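# Stidar quilted cushion pad, four months in

I bought the Stidar pad in cream for the bed in our back bedroom. It's a flat rectangular pad, sold as something you can sit on, lean against or put under your knees at night. I've used it for all three, mostly the last one. The price was $39 at Jiltcombe, the home goods store out by the highway, and I paid it in full. This wasn't a sample.

For some context, the bed gets used during the day as much as at night. I read there in the afternoon, my back isn't great, and a regular pillow under the knees goes flat in less than an hour. Before this I had a foam wedge from Derkach, and I'll compare the two further down.

## What you get

The pad comes rolled in a cloth bag with a drawstring. It took most of a day to flatten out, and the corners stayed curled until the next morning. The cover comes off with a zipper along one short side. Inside is a single piece of filling in a thin white liner. There are no instructions apart from the care label, and the care label is sewn in at a corner where you can feel it. I cut mine off and kept it in a drawer.

The cream is a true cream. On the store's website it looked closer to white, so if you're trying to match white bedding, go and look at it in person. They also had it in gray and in a dark green.

## Comfort

Under the knees it is very good. The filling is firm enough to hold its shape and soft enough that there's no hard edge behind the leg. I usually last through a full chapter or two without having to move it.

As a back support it's less good. Against a wooden headboard it slides down after a while, and you end up leaning on the wood with the pad somewhere behind your waist. Putting a pillow behind it helps. If you want something just for sitting up in bed, I'd buy a proper backrest.

As a seat pad it does fine on a hard kitchen chair. It's a little long for ours and hangs over the front - not a big problem, but I stopped using it that way after the first week.

## The texture

The surface has a grid texture all over, and it's the part people will either like or dislike. It grips the sheet well enough that the pad doesn't wander during the night. On bare skin you can feel the lines, and if you lie on it with your arm for long enough you get the pattern printed on you. It fades in a few minutes.

The grooves between the squares pick up lint. I keep a white fluffy throw on the same bed and the fluff gets everywhere, including into the pad. A lint roller gets most of it, and the rest comes out in the wash.

## Washing

The cover can be machine washed on cold. I've done it roughly once every three weeks, and so far there's no shrinkage that I can see. The zipper still closes without pulling. It dries in an afternoon on the rack, or in 12 hours or so if the weather is damp. I haven't tried the dryer because the label says not to.

The filling is spot clean only, and this is my main complaint. I spilled tea on the pad in August and it went through the cover and the liner. I got the worst of it out with dish soap and a sponge, but there's still a faint mark on the liner. It doesn't show with the cover on. For this price I'd expect an insert that could at least be washed by hand.

## Compared with the Derkach wedge

The wedge is taller and holds your knees higher. It's also bulky, it has one use, and it has to go on the floor when you make the bed. The cover on mine was a slick material that got warm in summer.

The Stidar pad is lower, and some people will need more height than it gives. You can fold it double if so, though it springs open unless there's weight on it. It's much easier to live with. When I'm done reading it just stays on the bed with everything else.

I also looked at the Plelemby pad, which costs less and comes in more colors. The one in the store felt thin, and I could press my thumb through to the other side without trying. I didn't buy it, so I can't say how it holds up at home.

## How it looks with other bedding

I don't match things very carefully. The sheet on the bed is a pale lavender-gray and the pillowcase is pale pink with small pastel motifs, and the cream goes with both of them. It would be plain on a plain bed, but with a printed pillowcase there's enough going on already.

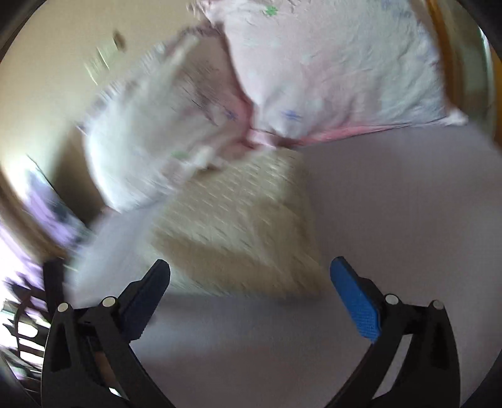
*4 min read*

## Wear so far

After four months the filling has lost a little of its height in the middle, where my knees go. I turn the pad end to end every time I wash the cover, and that seems to have kept it fairly even. The corners have held up well. One seam near the zipper had a loose thread when I bought it - I trimmed it and it hasn't run any further.

The color hasn't changed in the wash. There's a slight grayness along one long edge, the one I grab to move it, and I haven't treated it with anything yet.

There was a smell when I first opened it, something like a new shower curtain. I left it by the open window for two nights and it was gone after that.

## Would I buy it again

Yes, for under the knees. I wouldn't buy it as a backrest, and I wouldn't buy it for a house where drinks get spilled a lot, unless Stidar starts selling a spare insert. I asked at Jiltcombe and they only carry spare covers, in gray.

**Good:** stays put on the sheet, firm without being hard, cover washes well, can stay out on a made bed.

**Not so good:** insert can't be washed, grooves hold lint, slides down a headboard, scratchy care label.

**Rating:** 4 out of 5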